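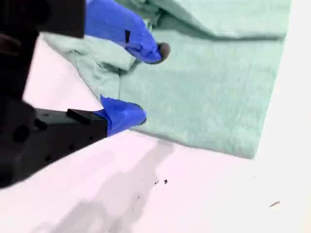 Folding a towel

The robotics club at Nilham College meets at four o'clock in a room that used to be a sewing workshop. The long tables are still there, and so is the ironing board, which now holds a monitor. For most of this year the club has had one job, and that is to get a robot to fold a towel.

It was entered for the Brolana Challenge, a yearly contest for school and college teams. Past rounds asked for stacking and sorting. This time the organisers chose household cloth, and several teams that had done well with blocks found they had to start again. A block stays the same shape when it is picked up. A towel does not, and it seldom lands the same way twice.

The club works with a two-fingered gripper. Early on, the bare fingertips slid over the cloth or caught in the loops of the pile, so the students began trying different coverings. They went through rubber bands, sandpaper and the fingers of a gardening glove before settling on a smooth blue wrapping. It creases with use and has to be changed often. One second-year student keeps a record of each change, with the number of folds it lasted.

Teaching the robot is slow work. A student guides it through the fold by hand while the computer records the movement, then the towel is shaken out and the next student takes over. By the end of the spring term the club had recorded 2614 attempts. Bad ones are kept as well as good ones. The students mark each recording afterwards, and they argue about the marking more than about anything else. Is a fold still good if one corner is short? The contest rules allow a small gap at the edges, but the club has set itself a stricter line.

The hardest part is the first grip. If the fingers close too high they pinch air, and if they go too low they press into the table and the arm stops. Thick cloth also bunches up between the fingertips, and a bunched corner spoils the fold that follows. The students now practise that one movement by itself, in sets of 100, before anyone tries a whole towel.

Their nearest rivals are from Drevier, a larger school with two arms to the club's one. The teams swap notes online and met in November for a practice day, where Drevier folded faster and Nilham folded straighter.

At the contest each team gets 5 towels it has not seen before. The club has been borrowing tea towels and flannels from home to prepare, and there is a box by the door for anyone who wants to lend one – clean, please, and with a name on the label.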